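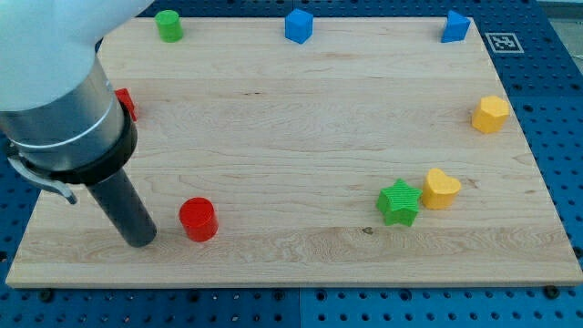

Randine sub-meter readings, release 2
Posted in February by the Trekari data desk

Contents: half-hourly readings from 75 plug-in and DIN-rail energy meters fitted in rented flats at Milside. One CSV per meter, times in UTC, units in kWh. Blank means no reading. Zero is supposed to mean zero, but see the next part.

Known problems

The supplier, Sukprasert, rates these meters as accurate to within 2 per cent. We have not been able to reproduce that. At loads under 15 W several of them record nothing at all, so a router or a phone charger can run for a week and cost you nothing on paper. Treat any claim about standby use drawn from these files with suspicion, including ours from release 1.

The solar export column was filled in by the inverter, which marks its own homework. It rarely agrees with the meter. We left both in.

3,000 rows carry the flag "est". They were filled in by the supplier's software and we were not told how. Drop them unless you have a good reason to keep them.

Use

Fine for load shapes and for testing import scripts. Please don't use it for billing, or to work out payback times for panels. Rows were not shuffled. Meter numbers were changed, and the key is not shared.

Corrections go in the issue tracker, with the file name and row.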